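3.2 作業台上の物品配置と保管単位

本節では、共用作業室における小物の滞留を、作業台の使用区分という観点から整理する。対象は、Tirnitz棟の作業室に置かれた組立・分類用の台である。台は天板の色が淡いもの2台を前後に密着させて用い、手前を作業面、奥を一時保管面とする。この区分はVukčević(ヴクチェヴィッチ)の予備調査で提案された配置に準じ、両面の間に仕切りは設けない。仕切りの省略は物品の移動を容易にする反面、保管面の物品が作業面へ侵出する要因にもなる。

物品は、単体、容器入り、包装入りの3区分で記録した。単体とは、積木のように他の物に収められず天板に直接置かれたものをいう。容器入りは箱、缶、木枠等に収められたもの、包装入りは透明の袋または被覆材に入ったままのものを指す。記録の総数は258件であり、うち78件が単体に分類された。なお、手に保持されている物品は天板上の物品と区別し、別欄に記載した。

図4に台上の物品の状態を示す。
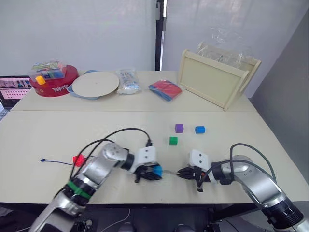
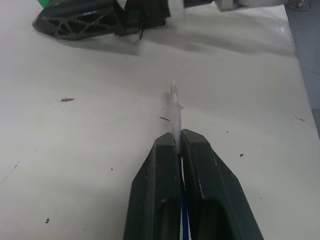
図4 作業室の台上における物品の状態。

図4の1枚目では、手前の台に赤、紫、青、緑の立方体が直接置かれ、別の青い立方体が保持されている。本研究の区分では前者が単体、後者が保持中に該当する。一方、奥の台には、色とりどりの組立部品を収めた透明の箱が赤い丸形容器の上に載り、その右方に盆上の円板、透明袋、透明包装の平板状部品、木箱が並ぶ。異なる保管単位が同一面に混在しており、区分ごとの置場は形成されていない。また、丸形容器に箱を積む配置では、下段の内容物を取り出す際に上段の移動が必要となる。取出しの手数を評価する場合、積み重ねの有無は容器の数とは独立に扱うべきである。

2枚目は細長い半透明の棒状物であり、先端付近は白く不透明で、側方に小さな薄片が突出している。背後の白い天板には細かな屑が散在する。この種の微小物は上記の3区分のいずれにも収まらず、件数に含めると判定者間の差が拡大した。そこで、薄片や屑は物品として数えず、天板の清掃状態を示す補助項目に移した。棒状物の本体は保持中の物品として1件と数え、薄片が付随する場合は備考に記すこととした。

以上の手順では、外形の明瞭な立方体と、輪郭の判別しにくい透明物とで記録の難度が異なる。とりわけ透明の被覆材は、内容物を伴う包装か、使用後に残置された材料かの判定が分かれやすい。図4の1枚目で木箱の後方と上方に寄せられた透明シートもこの例に当たり、内容物を確認できない限り包装入りには算入しない。Rurcombe棟の記録についても同じ基準を適用し、判定を保留した項目は次節の集計から除外した。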